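The Battery Drawer Is Not a System
By Azlan Nair
March 1, 2025

Every few months somebody tells me I need a battery organizer. The latest was a clear case from a company called Rostine, with 52 molded slots and a little tester clipped to the lid. My sister-in-law owns one and loves it. I have looked at it closely, twice, and I remain unconvinced.

My objection starts with the slots. They assume you own batteries in the proportions the maker had in mind, so many AA, so many AAA, a row of those square nine-volts that go in smoke alarms. We go through AAAs and almost nothing else. In her case the AAA section was half empty and the big D cells, which fit nothing she owns, sat there like trophies.

Then there is the tester. It has a needle and a green zone, and I have seen it put a battery in the green that wouldn't run a kitchen timer. Maybe hers is a bad one. But a needle that says "good" makes people keep things, and keeping things is how we got into this mess.

I will admit the mess. Last August I emptied our drawer onto the floor and found 17 loose batteries among the takeout menus, and I couldn't have told you which were new. My wife thought this proved the case for the organizer. I thought it proved we should stop putting used ones back. Those are different problems, and a plastic box with a lid solves neither of them. You can put a dead battery in a slot as easily as in a drawer.

What we do now is dull. New ones stay in the package until they're needed. When something quits, I clear a bit of table, take out the old set and put it straight into a coffee can by the back door, and the can goes to the drop-off when it's full. 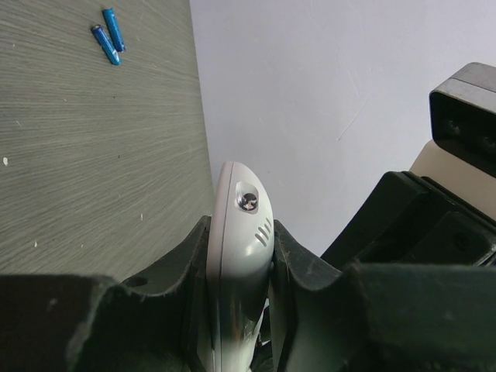
Does it work? Mostly. The can has been full since Christmas and I keep walking past it. My son still swaps batteries out of the remote when his flashlight dies, and then swaps them back, and I don't believe any product will cure that.

I'm also told rechargeables would end the whole discussion. Perhaps, though I know two households that went that way, and both now have a drawer of chargers.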